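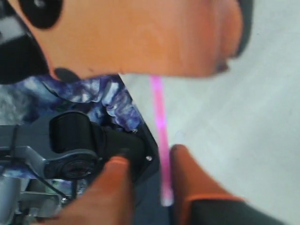 # Batik & Falten: häufige Fragen

Stand: 27. Nov. 2023. Zusammengestellt von Atieno Shemweta, Rückfragen bitte per Zettel oder Mail an die Textilwerkstatt Vimberg.

### Welche Stoffe kann ich mitbringen?

Baumwolle, Leinen, Viskose. Kein Polyester, nimmt unsere Farbe nicht an. Mischgewebe geht manchmal, wird dann blasser. Bei Unsicherheit: Etikett fotografieren und vorher schicken.

### Muss ich vorwaschen?

Ja. Immer. Auch neue Sachen, gerade neue. 60 Grad, ohne Weichspüler. Wer ungewaschen kommt, kriegt Flecken, wo die Appretur noch sitzt.

### Wie viel Farbe brauche ich?

Eine Dose reicht für 500 g trockenen Stoff. Vorher wiegen, Küchenwaage liegt neben dem Waschbecken. Bei sehr dunklem Lila lieber zwei Dosen.

### Mein Lila ist braun geworden, warum?

Meistens Gelb oder Orange daneben gehabt. Lila und Orange laufen ineinander und geben Matsch. Für Wirbelmuster bei einer Farbfamilie bleiben: Violett, Marine, Lavendel, dazwischen Weiß stehen lassen. Weiß ist keine Farbe aus der Flasche, das ist einfach der Stoff, wo nichts hinkommt. Also fester abbinden.

### Wie geht der Wirbel?

Stoff feucht hinlegen, in der Mitte greifen, drehen bis eine Schnecke draus wird. Gummis drum, mindestens drei. Farbe auf beide Seiten. Wer nur oben färbt, hat unten lauter Weiß. Odair zeigt das montags nochmal langsam.

### Wie lange muss das liegen?

Über Nacht in der Tüte, besser 24 Stunden. Tüte zu! Tüte beschriften!! Name und Datum mit wasserfestem Stift, nicht mit Kuli.

### Und das Auswaschen?

- kalt anfangen, mit Gummis dran
- Gummis ab, weiter kalt
- dann warm, bis das Wasser klar ist
- erst danach in die Maschine, die ersten beiden Male alleine

Dunkelblau und Lila bluten am längsten, Geduld.

### Kann ich das danach bügeln?

Ja, auf links, mittlere Stufe. Kräftige Falten gehen leichter raus, wenn der Stoff noch klamm ist.

### Darf es zerknüllt in den Schrank?

Wenn es ganz trocken ist, von mir aus. Feucht auf keinen Fall, da drücken die dunklen Stellen auf die hellen durch. Größere Tücher bitte locker rollen oder dritteln. Oduor Koech faltet seine auf Brettchen, sieht schön aus, dauert ewig.

### Wo sind die fertigen Teile?

Regal 9, linke Seite. Was nach vier Wochen noch da liegt, wandert in die Restekiste und wird zerschnitten. Aus dem September liegen übrigens noch zwei Kissenbezüge und ein Schal, bitte abhohlen.

### Kann ich Reste kaufen?

Ja, nach Gewicht. Gefärbte Reste kosten dasselbe wie weiße. Quittung gibts bei Mutua Mabula, Raum 251.

### Färbt das auf helle Möbel ab?

Kann passieren, bei frischen Sachen vor allem mit Lila. Test: weißes Tuch nass machen, kräftig reiben. Bleibt es weiß, ist gut. Sonst nochmal waschen. Für Sofadecken empfehlen wir Fixierer, einfach mit in den letzten Spülgang, Dosierung steht auf der Flasche.

### Was ziehe ich an?

Alte Sachen, Handschuhe haben wir. Schürzen auch, aber nur die großen. Farbe an den Händen geht nach ein paar Tagen weg, unter den Nägeln später.

### Absagen?

Bis zum Vortag, Durchwahl 1103. Danach müssen wir die Materialpauschale leider trotzdem nehmen.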